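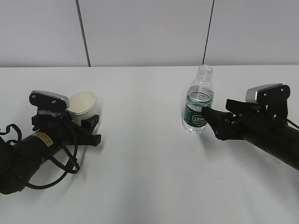 ok so the new Donero video is out and I have watched it four times since breakfast. thread, typing fast, on a break

Song is "Last Bus to Gidton" and it's tied to the Roscoe Fitzsimmons documentary about the night bus getting cut. Same name as the film. Bit confusing when you search for it, you get the trailer first

If you missed the backstory: the 182 was the only route running after 11 pm between Gidton and the hospital side of town. Cleaners, nurses, kitchen people. It got dropped with hardly any notice and folks started walking home along the highway

Fitzsimmons rode it for the last 5 weeks with one camera and a sound guy. That's the whole film. No narrator, no experts at desks, just people on a bus at 1 in the morning talking or not talking

The video is NOT just clips from the film which is what I expected. They shot new stuff. Three women walk the route the bus used to take, in real time as far as I can tell, and the song kind of loops under them

There's a bit at the second chorus where a truck goes past and you only hear it, the music drops out completely. I had headphones on and jumped

It's hard to watch in places, fair warning. One of the women gets followed for a while. Nothing graphic but it goes on a long time and the video doesn't cut away

They put a note up front about it, good. The version on Simby autoplays straight past the note tho, less good. Somebody fix that 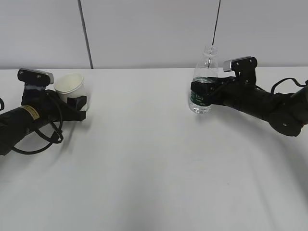 Anyway the song. Slower than anything on the last record. Piano, that low hum they do, drums don't show up until almost the end. The singer is way up close to the mic and you can hear her breathe

"I know the stops by the cold in my shoes" - that line. ok

A few people in my replies say it's too pretty for what it's about. I get it. I half agree? The strings at the end push it a little. I'd have left it at the piano

But my mom did nights for years and took a bus like that one and she called me after I sent it to her and didn't say much for a while. So

Someone asked where the money goes. Per the band's page all the download money goes to the rider fund in Gidton, which pays for shared cabs on night shifts. They'd raised around 2,000 when I looked earlier. Streams don't count towards it, so buy the thing if you can

Film first: it's showing at the Villanueva on March 28, 2025, with Fitzsimmons doing a Q&A after. The big room seats 1,100 and I really did not think they would fill it but the balcony is already gone

No word on a wider release. The Villanueva people said "later in spring" when I called and then put me on hold and then I got cut off. So take that how you like

I saw a rough cut last fall, maybe 20 minutes shorter than what's playing now. The best part is an older guy who has a crossword going and keeps asking the driver for help with it. Really hope he's still in there

My one gripe w/ the rough cut was you never hear from the transit office at all. Apparently they've now got a short interview near the end. Wouldn't mind more of that, less of the slow shots of rain on windows. There are so many windows

Oh and the sleeve art for the single is just the old timetable, with the night column blacked out. Want it on a shirt. There is no shirt, I checked

Ticket people: seats on the left side downstairs have a pillar, rows near the back. Learned that at the jazz thing. Sit right

Break's over. If anyone is driving in from Gidton that night and has a spare seat for the way back message me, I'll pay gas and I'll definately bring snacks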